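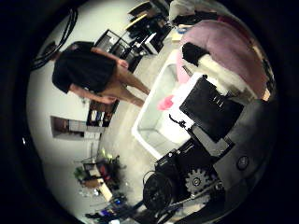

Clendwood Shared Workshop: Frequently Asked Questions about the Ollia Arm Build

The Ollia arm is a home-scale robot arm designed to pick up soft household items and place them in a container. It is built and maintained by members of the Clendwood Shared Workshop under the direction of Si-eun Cho. The answers on this page apply to the current version of the build, with its toothed gear on the grey body of the hand and its flat black plate, and to the usual practice task, in which a large white plastic bin is set on the floor with fabric items close by. Members who are working from an earlier set of drawings should request the current set before ordering parts.

Who may take part in the build?

Any member who has completed the workshop induction may take part. Members under 18 must be accompanied by a parent or guardian. Previous experience of electronics is not required for the mechanical stages. Wiring may be carried out only by members who have been signed off by Su-bin Lim.

May I build the arm at home?

Yes. The drawings and the parts list are available to all members, and several arms have been completed in spare rooms and garages. The arm must be fixed to a firm base before the motors are connected. The workshop does not lend power supplies for home use.

How many parts are there, and where do they come from?

The full kit has 70 printed parts. Motors and bearings are ordered through Busent twice a year, and the closing date for each order is shown on the members' board. Printed parts may be made on the workshop printers at the normal material charge. Please do not scale the gear files. A gear printed at the wrong size will not mesh, and the material charge cannot be refunded.

What is the Ryu controller?

Ryu is the name given to the control board and the software supplied with it. Version 2 is the only version supported at present. Settings saved under the first version cannot be transferred and must be entered again by hand.

Why is a camera fitted at the wrist?

The wrist camera gives a close view of the item and of the fingers at the same time. The lens is very wide, and straight edges will therefore appear curved. No correction should be applied before recordings are submitted.

How are practice runs recorded?

Each attempt is saved as a separate file, whether or not the item was placed in the bin. The shared collection holds 1,697 attempts. Files should be named according to the guide and copied to the workshop drive by 9 p.m. on the day of recording.

Will I appear in the recordings?

It is possible. The camera records whatever is within its view, including people in the room and their belongings. Members who do not wish to appear should speak to Si-eun Cho before a session begins. A request to remove a recording may be made at any time.

What should I do if the gear slips or makes a grinding noise?

Switch off the power at the wall, and wait for the light on the board to go out before touching the hand. Check that the hub screw is tight and that no thread or lint has become caught in the teeth. If the noise continues, label the arm as out of use and report the fault to Su-bin Lim.

When does the next build group begin?

The next group begins in April. Names may be left at the front desk or added to the list on the members' board.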